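Depth through smoked plastic

The drawer task has been failing in Hustia since we moved the planner onto the new perception build, and I have spent most of the week in the logs. Notes follow, mainly so that Tsung-han Chang stops asking me on chat.

Hustia is our task layer. It takes a segmented cloud from Nanar, fits a box to whatever Nanar calls a container, and hands the box to the planner as a collision object. With opaque cartons this is dull and reliable. With tinted or clear plastic, the depth values land on the wall, on the contents or on the table behind, and the fit follows whichever has the most points. The fitted front face then moves by up to 15 mm between one update and the next, and the planner throws away a path that was fine.

The first change was to stop fitting the front face from depth at all. The handles are white and opaque, so they segment well in colour. We now find the handle, take its plane, and offset by a constant from the config file. The second was to fuse the wrist views with the head view before the fit. Each wrist view gets a lower weight when the median depth is under 300 mm, as the sensor is poor at that range. 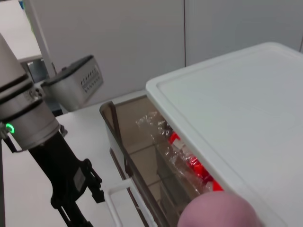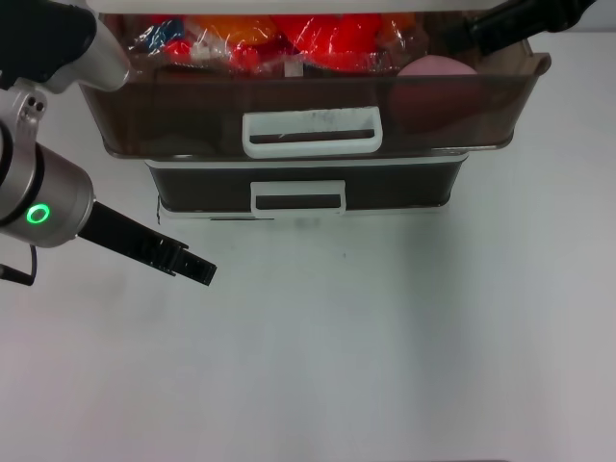
Wrist view first, then the head view with the upper drawer open.

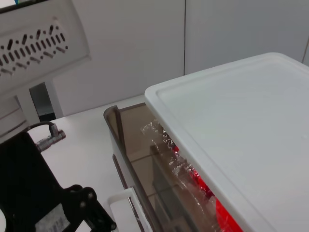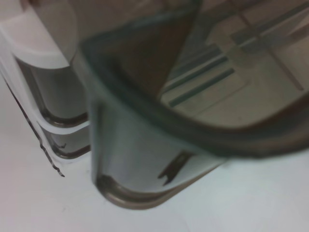

Fusing them exposed a timing fault. The wrist streams were stamped on arrival and the head stream on capture, so a moving arm smeared every edge in the merged cloud. I had blamed calibration for this and redone it on Thursday for no gain. All streams are now stamped on capture, and Nanar drops any set whose stamps differ by more than 5 ms.

Clear containers remain unsolved. They have no opaque handle to anchor on, and nested ones come back as a single object with a ragged top. Yen suggested fitting curves to the rims in colour and ignoring depth below them. I have a branch that does this — slowly, at 780 ms per update — and it merges two rims whenever they sit close together.

The handle offset is still a constant per model of drawer. It ought to be estimated, but the config file works and I would sooner fix the rims. The branch needs a rebase before anyone else tries it. Novel's old test set won't load with the new stamps, so use the converter in the tools folder.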